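How to make a simple separation agreement about your household things

By Moataz Fahmy

When two people stop living together, they usually think first about the house and the children. The smaller things come later, and they often cause the longest letters between solicitors. With this guide you can prepare a list and a draft before your first meeting.
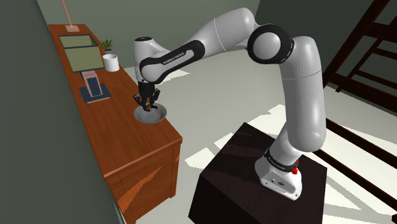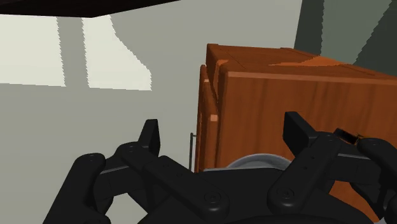
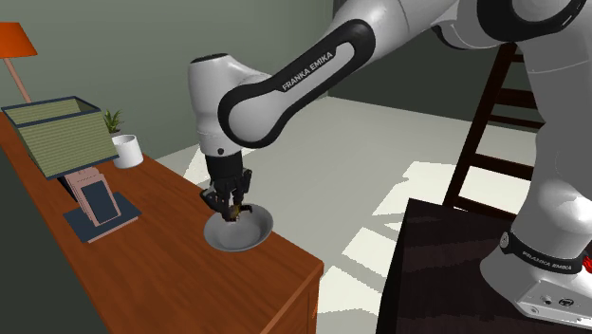 A household list should be made before anybody moves anything out. Go through the home room by room and write one line for each item, with the name of the person who will keep it. Small things such as a bowl on a wooden surface can go together in one line, "kitchen items", but a large wooden cabinet should have its own line, with its size and the room where it stands. If you write only "furniture", each of you may later read this word differently.

Step 1. Mark what each person owned before the relationship. Put a letter B next to these items. Gifts from family should be marked also, with the name of the giver.

Step 2. Put a value on the larger items. Use the price you could get for the item today, second-hand. In my own practice at Morsy we ask clients to value separately only items over 195 pounds. Everything below this amount can be shared by agreement.

Step 3. Write down the debts. A sofa bought on credit comes with its payments, so the agreement must say who will pay them. If 1000 pounds is still owed, write the sum and the date of the last payment.

Step 4. Fix a date for collection. Four weeks is normally enough. Write who will be present and who pays for the van.

Step 5. Print two copies. Both persons sign and date each page, and each keeps one copy.

Please take legal advice before you sign, particularly if one of you earns much more than the other. A signed list is useful evidence of what you agreed, but a court can still look at it again.

Last updated 18 January 2018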